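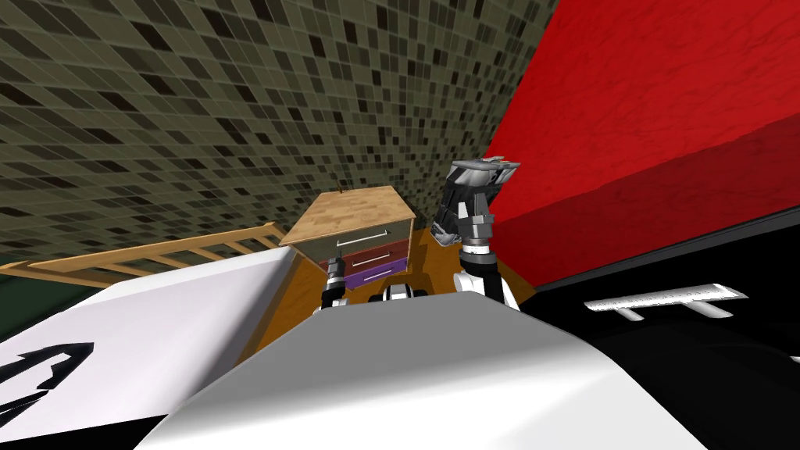 阅读时间:约 15 分钟

2023/3/19 作者:Hwa-young Ra

我又买砖了。小方砖,指甲盖那么大的那种,装在旧饼干罐里,一晃哗啦哗啦响,我已经在厨房里晃了一上午,把猫都晃跑了。

上次写马赛克还是贴浴室窗台那会儿,之后陆续有人写信来问,问勾缝剂怎么选,问旧砖能不能贴在旧砖上,问贴完为什么看着"脏"。我一封一封回,越回越长,后来发现自己把同一段话改来改去发了好多遍,那干脆写在这里好了。顺便把我这一年里看到的、想到的、搞砸的都倒出来。会很长,而且东一句西一句,先泡杯茶吧。

先讲我是怎么掉进去的。

Lerketmont 有一个老游泳馆,就在旧车站后面那条坡上。我刚搬来的时候办了卡,打算认真锻炼身体,结果每次下水游不了几趟就趴在池边看墙。那面墙从更衣室出口一直绕到深水区,拐弯的地方不是直角,是一个很缓的弧,小砖就顺着弧一块一块转过去。颜色远看是一种说不清的灰绿,像雨天的橄榄树,走近了才发现里头什么都有:土黄、茶褐、发蓝的灰、几乎全黑的,还有零星几块带一点粉。单拿出来哪一块都不好看!真的,拿一块放在手心里,你会觉得这是谁家剩下的。可是它们挤在一起,隔着水汽,隔着天窗落下来的那点光,好看得我想哭。

我那时候还不知道这种效果有名字。画画的人管它叫视觉混色,就是颜色在你眼睛里混,不在调色盘上混。修拉那批人点来点去,追的就是这个。马赛克比他们早了太久,罗马人铺地的时候就会了,脸颊的阴影里塞一块绿,你站远了看,那张脸一下子就有了血色。

后来我去问前台能不能拿一块掉下来的砖,前台的人看我的眼神很复杂。砖没拿到,倒是问到一个名字:Chauke,镇子另一头的旧建材行,说馆里以前修补就是去那儿找的料。

于是我去了 Chauke。

这家店我得好好夸一夸。门脸窄得要命,进去以后是一条长走廊,两边架子一直顶到天花板,旧门把手、旧水龙头、成捆的踢脚线,最里头才是砖。小砖都装在木抽屉里,抽屉拉出来沉得要用膝盖顶着。老板 Pravesh Fourie 不太爱讲话,但是只要你蹲在抽屉前面超过十来分钟,他就会默默递过来一个垫子。我第一次去就跪在那个垫子上挑到了关门。

那天带回家的有 500 块,全是灰绿那一路的,我当时觉得够贴一面墙了,回家摊开一看,大概够贴一个托盘。这是我上的第一课,小砖吃面积吃得很慢,手里沉甸甸的一袋,铺开就是薄薄一小片。大家买的时候请一定先拿纸画个框摆一摆,别像我,兴冲冲跟家里宣布要改造厨房,最后端出来一个放钥匙的盘子。

(那个盘子到现在还在用。我每天回家都要摸它一下。)

下面讲材料。知道的朋友可以跳过去。

现在市面上买得到的小方砖,大致分玻璃的、瓷的、石头的,另外还有一种意大利人叫 smalti 的东西,是不透明的玻璃饼子敲出来的,颜色浓到不讲道理,表面坑坑洼洼,价钱也不讲道理。瓷砖最老实,颜色从里到外是一样的,剪开之后断面也能用,新手先从它开始准没错。玻璃的漂亮,可是透,后面是什么颜色就会透出什么颜色来,所以胶一定用白的,而且胶要刮平。我贴浴室窗台的时候偷懒,抹得一道一道的,干了以后透过玻璃全看得见,像梳子梳过一样。洗澡的时候就盯着那几道看,看了整整一个冬天。

石头的我用得少。大理石剪的时候会掉渣,有时沿着纹路自己就裂了,你想让它往东它偏往西。但是石头有一种别的材料没有的安静,磨过的面和劈开的面放在一起,同一块料能出两种颜色。我在工作台上压着一小块没完成的石头练习,拖了很久,等哪天心静了再说。

砖怎么排在一张上,也有区别。有的背后带网,有的正面糊纸。带网的好懂,往胶上一按就行。糊纸的那种很多人不敢买,觉得看不到正面心里没底,我倒是越来越喜欢它!纸朝外,按进胶里,等胶开始咬住了,拿湿海绵把纸润透,从角上斜着慢慢揭,揭下来的那一刻下面的颜色一下子亮出来,跟小时候揭水贴纸一模一样。而且趁这时候胶还没死,歪掉的还能用小刀拨一拨。带网的可拨不动。

工具我只推荐轮式的剪钳。两个小轮子对着咬的那种,剪玻璃利落得很。普通的那种钳子我也用了挺久,剪瓷砖还可以,剪玻璃就全凭运气了。还有护目镜,护目镜,护目镜。碎玻璃会飞,飞得比你想的远,我在隔壁房间的拖鞋里都找到过。

胶我换过几种,现在固定用 Sokus 的白色那款,挂得住,不往下滑,抹完还有点时间给你后悔。我没拿过他们一分钱啊,就是用顺手了。贴竖面的时候"不往下滑"这一条太要紧了,之前用别的,贴完去做个饭,回来一看整片往下走了一截,上面空出一条,下面鼓出一道。我站在那里拿两只手撑着它,锅里的汤还在滚,那个画面我自己想起来都要笑。

底子也很要紧。有好几封信问旧砖上能不能贴新砖。能贴,前提是旧砖自己得牢。拿硬一点的东西敲一遍,声音空的就是底下脱开了,那块要撬掉补平。敲着都实,再把表面的油和皂垢洗干净,砂纸打毛,刷一层专门给光面用的底涂,等它干透。釉面是滑的,胶抓不住,省了这一步后面要哭。石膏板的墙,只要是会沾水的地方,请老老实实做防水。勾缝剂不防水的!它只是填缝。好多人以为贴了砖就等于防水了,水会从缝里慢慢渗进去,你看不见,等看见的时候墙已经软了。

好,讲勾缝。我最想讲的就是勾缝。

我敢说一片马赛克有一半的长相是缝给的。砖越小缝越多,砖小到指甲盖这个尺寸,缝的颜色就跟砖的颜色平起平坐了。同样一把灰绿的砖,配白缝,每一块都被描了边,跳得不得了,看久了眼晕,像方格纸;配深灰的缝,砖一下子往一起靠,颜色浓下去,远看是一整片。信里讲的那种"脏",十有八九是缝选得不深不浅,正好跟中间那几块砖的明度撞上了,边界没了,糊成一团。

所以一定要试。拿块废板子,把你要用的砖贴上一小片,分几格,每格抹不同颜色的缝,等它干透再看。注意是干透!刚抹上去的时候颜色深得多,干了会浅下去,我第一次看到的时候以为自己买错了货,抓着包装袋反反复复对色号。

我自己现在偏爱比最深的那块砖稍微浅一点点的灰,暖一点。这个没有道理可讲,就是试出来的。Leonie Bauerfeind 跟我意见完全相反,她什么都配米白,她说缝是用来呼吸的,太深了闷。我们俩在她家阳台上为这个吵过一下午,吵到邻居探头出来看,然后邻居站在了她那边。好吧。她家那个阳台确实漂亮,我承认。

抹缝的时候,橡胶刮板斜着走,跟缝的方向错开,不然会把刚填进去的又带出来。抹完先别急着擦,等表面起一层哑哑的雾,用手指碰不粘了,再拿拧得很干的海绵轻轻地擦。海绵太湿是大忌,水把颜料冲出来,干了以后缝里一块深一块浅,花的。擦一遍换一面,勤洗。最后剩一层薄薄的白霜,第二天拿干布一抛就亮了。抛的那几分钟啊……我每次都故意留到早上做,太阳从厨房窗户斜着照进来,布过去一下,颜色出来一道。世界上应该没有多少事情有这么高的回报率。

接下来讲排列,这个是我今年才真正开窍的。

以前我以为排小砖就是横平竖直,拉一条线,往下摆。横平竖直当然很好看,游泳馆那面墙就是横平竖直的。可是你去看老东西,会发现每一块砖都在走路。意大利语里有个词叫 andamento,讲的就是砖走的方向,你可以把它理解成笔触。背景沿着人物的轮廓先走一圈,再一圈一圈往外散,像石头丢进水里。脸上的砖顺着颧骨转,袍子上的砖顺着褶子往下流。就算全用同一种颜色,光靠走向,你也看得出哪里鼓起来、哪里凹下去。

我知道这些是因为 Csenge Hegyi 借给我一本很厚的图册,重得我在床上看的时候砸到过鼻子。图册里有一章专门讲拉文纳的那几座老教堂,里面的金砖是把金箔夹在两层玻璃中间烧的,贴的时候不贴平,故意让每一块歪一点点,角度都不一样,这样烛光一晃,整面墙就跟着闪。我看到这一页的时候从床上坐起来了。原来不平是可以的!我之前拿着水平尺跟每一块较劲,较得脖子疼,人家一千多年前就是故意歪的!

当然,厨房灶台后面那片您还是贴平吧,不平的地方挂油,擦起来会后悔。可是挂在墙上看的小东西,一定试试歪着贴,用手指轻轻压一个角,下一块压另一个角。不用金的,普通玻璃就行。晚上关了大灯,点一根蜡烛,拿着在它前面慢慢走一趟。

去年五月我们几个人一起去 Flistar 上了个短课。Flistar 是一间陶艺和玻璃的工坊,在河边,以前好像是做渔网的仓库,地板走起来咚咚响。课排了四个下午,教的是反贴法,就是先在纸上把图反着画好,砖的正面朝下,用能化开的浆糊粘在纸上,全部排完再整片翻到墙上去。因为是正面朝下,你全程看到的都是砖屁股,图也是左右反的,脑子要一直绕着弯走。我排的是一条鱼。揭纸的时候大家都围过来看,纸一掀,鱼头冲着错的那边,我忘了反着画。旁边 Anathi Ndlovu 排的柠檬枝子倒是完美无缺,叶子上那几块深的浅的交替着,真像有风。她说她以前从来没碰过砖。气人。

不过那条鱼我很喜欢,冲哪边游不是游呢。现在挂在过道里,客人来了都以为它要去厕所。

老师在课上讲了一件事我一直记着:挑颜色的时候,把灰一点、脏一点的砖多备一些。大家第一次去买料,手都会伸向漂亮的那些,钴蓝啊,橙红啊,翠绿啊,买回来每一块都在喊,谁也不听谁的。灰的、土的、卡其的才是托着它们的那个底。我回家试了,同样一块正红,放在一堆亮色里什么也不是,放在橄榄灰中间,它整个人站起来了。

说到红,多啰嗦几句。我非常喜欢小砖墙旁边挨着一面大红的墙。小砖密密麻麻,全是细节,眼睛在上面忙得很;旁边来一大块颜色,什么也没有,眼睛一下子就躺平了。两边一起才舒服。红的最好也别刷得太死,我试过用海绵蘸稀一点的颜色叠着拍,拍出来有一点云雾似的深浅,白天看着暖,到了傍晚角落里会沉成很深的那种酒红,我能坐在地上看好久。楼上小房间就是这么刷的,刷完手指缝里红了一个礼拜,去超市的时候收银员盯着我的手,我赶紧说是油漆。

两种墙面碰头的那条缝怎么收,也有人问过。我的做法是先刷墙,后贴砖,砖贴到边上的时候留一条细细的空,不填勾缝剂,打一道能伸缩的密封胶,颜色挑跟缝接近的。房子会动,热胀冷缩,硬的填料填在转角上迟早要裂。贴纸胶带的时候两边都贴,打完趁湿就把胶带揭掉,千万别等干了再揭,会把漂亮的边一起扯毛。刷墙的那面如果砖贴完又蹭花了,拿小号的笔补,别用滚筒,滚筒的纹理跟原来的接不上。

有弯的墙也别怕。小砖的好处就在这里,块头小,顺着弧度转过去,每条缝稍微张开一丁点,眼睛根本看不出来。大砖就得切,切得一条一条的,怎么看怎么别扭。带网的砖遇到弧度大的地方,把背后的网在竖缝那里割开几刀,它就软了,跟布一样服帖。里弯比外弯难,缝会往一起挤,提前把砖之间留松一点。

预算也说两句,免得大家以为这是个便宜的爱好。不便宜,但是可以玩得很省。旧建材行、装修剩料、谁家拆浴室,都是来源。拆下来的旧砖背后带着老水泥,泡水,拿旧刀慢慢刮,一晚上能刮一小碗,听着广播刮,特别解压。我桌上这批就是这样攒的,前后刮了八个晚上。断了角的也别扔,碎的用来补边、转弯,将来你会满屋子找一块三角形的。

另外记得登记每一批是从哪里来的。同一个颜色不同批次会差一点,单看不出来,贴到墙上一条楚河汉界。我现在的办法是拿到手先全部倒进一个大盆里搅,像洗牌那样,把不同盒的彻底混开,差别就散到整面墙里去了,反倒好看。游泳馆那面墙我猜也是这么来的。

现在说说新计划!今天哗啦哗啦晃了一上午的那个罐子,是给厨房水槽后面那一条准备的,就是当年宣布要改造、最后变成钥匙盘的那个厨房。这次我老老实实算过了,要 700 块,我数了两遍,第二遍数到一半猫跳上来,又从头数。颜色还是灰绿那一路,底下深,越往上越浅,到窗台下面那一排几乎是沙子的颜色。中间打算放几块橙的,很少,要很仔细地看才找得到。放在哪里还没想好,可能到时候闭着眼睛放。

草图画了好多张,都不满意。渐变这个东西,画在纸上容易,落到一块一块的砖上就难了,过渡得太整齐像楼梯,太乱又看不出在变。我目前的办法是分几个碗,每个碗里按不同的比例掺,从最深的碗往上贴,快用完的时候从下一个碗里抓一把进来,手感有点像做菜。先在桌上干摆一遍,站到椅子上往下看,眯着眼看,再用手机拍成黑白的看。黑白照片特别诚实,哪里明度跳了一眼就能看见。

还有电源插座那个位置让我发愁,正好在渐变中间。砖要绕着它剪,剪出来的小条最容易崩。我想先从插座往两边排,把整块的凑到边上,让剪过的都躲到橱柜后面去。有经验的朋友请来教教我。

差点忘了,信里还有人问小朋友能不能一起做。可以的,用瓷的,边磨圆了的,别让他们剪,大人剪好放在碗里。纸板打底,白胶就够了。孩子排的走向比大人自由太多,我邻居家的小姑娘排了一只螃蟹,腿全往一个方向甩,好像在赶公车,我求了她好久她才肯让我拍一张。

今天就到这里,手上的胶还没洗干净,键盘有点粘。等水槽那条贴好了再来更新,快的话到夏天吧。

读者留言

Leonie Bauerfeind:邻居站我这边,请大家看清楚这一句。米白,永远的米白。橙色那几块我建议放在插座旁边,剪坏的正好用上。

Anathi Ndlovu:柠檬枝子现在在我妈妈家,她拿它垫锅,我每次去都心惊肉跳的。白霜那里想问一下,我隔了几天才去擦,已经擦不动了,怎么办?

Hwa-young Ra 回复 Anathi Ndlovu:瓷砖的话可以买专门去水泥霜的清洁剂,照说明兑稀,先把缝用清水打湿再上,完了多冲几遍。如果有大理石千万别用酸性的!先找个角落试。垫锅这件事我要缓一缓。

山下的小灯:糊纸的那种我买了一直不敢拆,看完准备这个周末动手。请问湿海绵润纸大概要等多久?

Hwa-young Ra 回复 山下的小灯:看纸的颜色,整张都变深了就差不多,揭一个角试试,如果拉着费劲就再润一遍,别硬扯。

Csenge Hegyi:图册不急着还,但是请不要再躺着看了。

老周修房子:插座那里,面板拆下来以后(先断电!)砖是可以伸到面板底下去一点的,剪得不齐也盖得住。底盒要是变深了,配长一点的螺丝。弯墙割网那招不错,学到了。

Hwa-young Ra 回复 老周修房子:啊!面板盖得住!我画了那么多张草图都没想到,太谢谢了,我现在就去量。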